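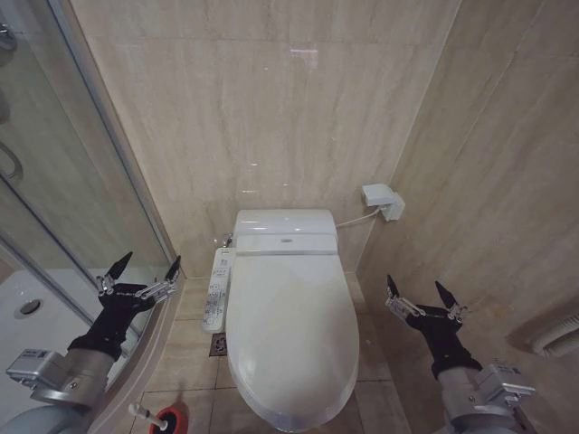

A toilet with a bidet seat, closed lid and a side control panel.

Su trial gives Paminberg households a look at their own water use

By Maham Afridi
August

Print this story | E-mail this story

If you live at the Plenach end of town you've probably already had the letter, and if you're anything like me it's still under a magnet on the fridge. The short version is that 30 households are being asked to let the Su water trial into their homes for two months, and they've still got spots to fill.

I went along to the information night at the Nirkovari hall to find out what it's all about, mostly because my last water bill made me sit down. There were more people than chairs (the back row was leaning on the piano) and the questions started before the slides did.

Rukhsana Mengal is running the trial and she kept it pretty simple. A small meter gets clipped onto the pipe where the water comes into the house. It sends a reading every few minutes, and you get a chart on your phone or, if you'd prefer, a printed sheet in the mail once a fortnight. It's free, and you don't have to change a thing about how you live. She was very firm on that last bit. They want to see ordinary weeks, with the kids home and the washing piling up, and they don't want anybody being on their best behaviour.

What are they looking for? Leaks, mainly. Hammad Jadoon has been a plumber in Paminberg since before I moved here, and he got up to talk about the quiet ones — the cistern that trickles away all night, the garden tap that never quite shuts, the joint under the house that you'd only find if you were a possum. He told us about a place in Plenach that was losing 1000 litres a week through a toilet, and the owners had no idea. They'd been blaming their teenage son's showers. I felt for the son.

He also showed us the old food colouring trick, which I'd heard of and never tried. Put a few drops in the cistern, leave it half an hour without flushing, and have a look in the bowl. If there's colour in it, you've got a leak. I did ours when I got home and the bowl turned a lovely pale green, so there you go. New seal on order!

Not everyone was sold. Bushra Malik wanted to know who gets to see the readings, and I thought that was fair enough. A chart like that would show when you're up, when you're out and when you've gone away on holidays. Rukhsana said the readings are kept under a number and not a name, and only the trial team can match the two. Bushra asked for that in writing and got a promise it'd be added to the sign-up form. I'll be checking.

There was also a bit of grumbling about renters. At the moment you need the owner's signature to join, and a couple of people near me reckoned their landlord wouldn't answer an e-mail about a fire. Rukhsana said she'd ring owners herself if tenants passed on the details.

My cousin Kausar Afridi signed up on the spot, before the tea had even been poured. She's got a tank, a veggie patch and a washing machine older than her marriage, so her chart should make good reading. I'm still making up my mind, but the green water has me leaning towards yes.

Sign-up forms are at the Nirkovari hall and the Plenach library, and you can hand them in at either one. They close at 7 pm on the last night of August. The meters go on over the two weeks after that, and you'll need to be home for the fitting.

We use cookies to remember your settings and count visits to this site. By continuing to browse you accept our cookie policy. OK

Get the Paminberg news in your inbox. Sign up for our free newsletter.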